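## Keeping linen in order at Ceresham

Ditte Kárason has supervised the residential rooms at Ceresham for 5 years. The residence changes over most of its bedrooms each March, and the work of stripping, folding and storing falls to her section. She met with the newsletter in the linen office shortly after nine in the morning.

Asked what new staff find most difficult, Ms. Kárason named the folding of large pieces. "People try to do it standing in the hallway with their arms stretched out," she said. "We ask them to use the bed. It is the biggest flat surface in the room, and it is already at a sensible height."

Her section holds 2,000 items, from pillowcases to throws, all entered in a ledger that was begun by her predecessor, Marta Dmytriv. Coloured cloths are kept on a separate shelf from the whites and are folded to a narrower width. 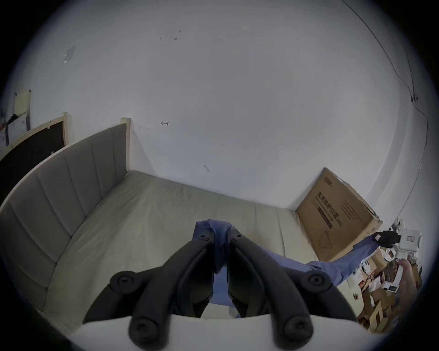
Ms. Kárason prefers that large cloths be handled from both ends. "You draw it out across the mattress until the creases drop, and then you bring the corners together," she said. "If one side is slack, the fold will wander, and you will see it when the pile reaches the shelf."

She was equally particular about upholstered headboards. Those with vertical channels are to be brushed from top to bottom before any clean bedding is brought into the room. Liên Vi, who prepared the current room guide, has given the matter a page of its own.

On the question of fitted sheets, Ms. Kárason was more lenient. "I have seen a good many methods and I do not insist on one," she said. "It must lie flat and it must fit the shelf."

The revised guide will be available from the linen office at the end of March. Staff who would like a printed copy are asked to leave their names with Ms. Vi.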